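The Unlikely Joy of a Good Rulebook
Why the people who test household robots have fallen for paperwork
August 2, 2018

I have a confession to make. I spent most of last weekend reading a test protocol, all the way through to the appendices, and I enjoyed every page of it. It's called the Grirkel guide, it covers how to try out a robot arm on ordinary kitchen-table jobs, and it is one of the most useful things written in this field in years.

Some background first. Industrial robots have lived with safety rules for a long time. The arm that welds a car door works inside a fence, the gate has a lock, and when the gate opens the arm stops. What never had much in the way of rules was the other end of the business, the arms that research groups want to put next to a dining table and ask to move a cup. Every lab made up its own tasks. One group reported that its arm could clear a table, and when you read closely the table held a single mug, always in the same spot. Another wrote "clutter" and meant three blocks.

The Grirkel guide goes after this with real energy. It was drafted at Govthorpe, where the robotics group had grown tired of comparing results that couldn't be compared, and it reads like something written by people who have argued over every line. A task has to be written down before the first run. The starting layout has to be saved so that somebody else can load it or lay it out again. And you run it 100 times, with no dropping the bad ones!

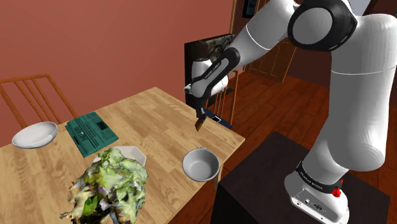

Most of the guide is meant to be followed in simulation first, and I think this is the smartest choice in it. A simulated room costs nothing to reset. You can move a bowl a finger's width and run the whole batch again overnight, and the arm never wears out a joint. The guide is strict about what a simulated room should contain, though. It wants furniture near the table, things on the table that have nothing to do with the job, and at least one item with an awkward outline. A bare table under perfect light is allowed for debugging and for nothing else. Results from it may not be reported.

There's a lovely section on how objects are named. Give everything a plain name, it says, and use that same name in the task text, the logs and the write-up. If the instruction says "bowl" and there are two bowls, the instruction is faulty and the run doesn't count against the robot. I laughed out loud at that, having watched people blame a perfectly good controller for an order no human could have followed either.

Then comes gripping, the longest chapter by far. Groups used to call a grasp good if the object left the table. Grirkel asks for more: lift, hold, move, set down, let go. Each stage gets its own mark, so a drop at the last moment looks different in the results from a miss at the start. The hold has to last through a change of direction. Long, thin objects must be tried at more than one angle, and the record has to show where the fingers made contact.

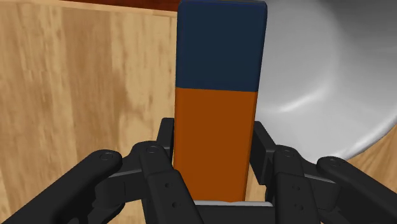

Prundau, a small outfit that builds test software, has already rebuilt its scoring tools to match these stages. They had 294 old recordings on the shelf and ran the lot through the new scoring. About 100 of the ones filed under "success" turned out to have failed at the release stage. That's a painful thing to learn and they published it anyway, which I admire a great deal.

The chapter on viewpoints is shorter and just as good. A close view near the fingers tells you about contact and very little about the elbow. A view from across the room tells you about the elbow and very little about contact. So the guide requires both, on the same clock, and asks that whoever scores the run look at both before writing anything down. It also wants the room view to take in the floor and chairs around the table. In a real home that's where the people will be, and an arm that swings wide over a seat should lose points even when the mug ends up where it belongs.
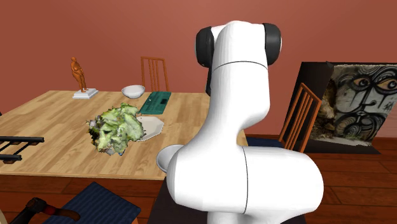
I do have complaints. The section on speed is thin. It sets an upper limit for motion near the table edge and then says almost nothing about how quickly the arm may get there, and a sudden start can be scarier than a fast sweep. The Mladenović checklist, an older set of rules going back to 1985, handled this better with a simple ramp test, and I'd love to see it borrowed. The glossary also needs work – "stable" is defined in two places, two different ways.

A revised edition is planned for December, and comments are open until then. If you work with arms of any kind, read the gripping chapter and send in your gripes. Mine run to four pages, most of them about the speed section, with one long paragraph on spoons.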